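4.2 Borrowing habits among member households

Before we turn to the numbers, it may help to say a little more about how the Zokcombe tool library works from day to day, because so much of what we found makes better sense once you picture a person standing at the counter on a busy morning. A member comes in, tells the person at the desk what the job is, and only then is a tool chosen. We had expected most people to arrive with a particular tool in mind, the way you might walk into a library asking for one book. In our interviews, though, members talked far more about the job (a dripping tap, a gate that would not close, a child's bed to be put together before bedtime) than about the thing they took home to do it with.

The loan records cover 1,136 loans, beginning with the January in which the library moved to its present home on Agbenyega Road. More than 900 of these were for hand tools, and the rest were for powered tools, ladders and garden equipment. We were surprised by this, and so, we should say, were the people who run the place. Much of the earlier writing on sharing schemes starts from the idea that people borrow what is costly and seldom used, and buy what is cheap. That idea is a sensible one, and it fits the ladders very well. It does not fit the screwdrivers at all.

Our interviews point to a few reasons, and they overlap a good deal. Several members live in rented rooms with very little storage and were glad to be spared yet another drawer full of metal. Others owned the tool in question but could not find it, and told us so with a good deal of laughter. One retired bus driver had borrowed the same adjustable wrench again and again over the winter, and when we gently asked whether he had thought of buying one, he told us that he would miss the walk and the chat at the other end of it. We heard versions of this often enough that we came to treat the visit itself as part of what was being borrowed, and we take that up again in Section 5.

The sister library at Givemum follows the same rules but has a rather different feel. Its members are on the whole younger, they tend to book ahead through the Hurer lending software, and they stay at the counter for a shorter time. Seidu Acheampong, who carried out the interviews at both sites, noted that people at Givemum more often described themselves as "using a service," while people at Zokcombe more often said they "belonged." We would not want to lean too hard on a choice of words, and the two groups differ in age and in housing as well, but the contrast was steady across the interviews and we think it deserves a closer look than we were able to give it. 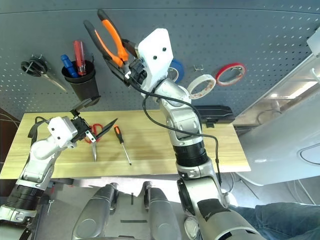
Figure 2. Pliers held upright near a gray pegboard wall and a light wooden tabletop.

Returning tools on time was less of a problem than we had feared, and the reasons members gave were mostly about the other members. People spoke of not wanting to leave a neighbor stuck halfway through a repair, even when they had no idea who that neighbor might be. Small, easily recognized tools seemed to help this feeling along. With bright handles like the orange-and-black ones in Figure 2, a pair of pliers is easy to pick out in a crowded kitchen drawer, and several members told us that a strong color reminded them, every time they reached for a spoon, that something in there had to go back. Plain wooden-handled tools had no such luck, and a few of them stayed away long enough to be thought of as lost.

We asked everyone we interviewed whether a fine would have made them quicker to return things. Most thought it would not, and a fair number were a little hurt by the question. One mother of twins explained that paying for being late would feel like renting, and that if she were renting she would keep the sander until she was good and finished with it. We have kept her remark in mind while working through the late returns, which are taken up in the next section together with the reminder calls.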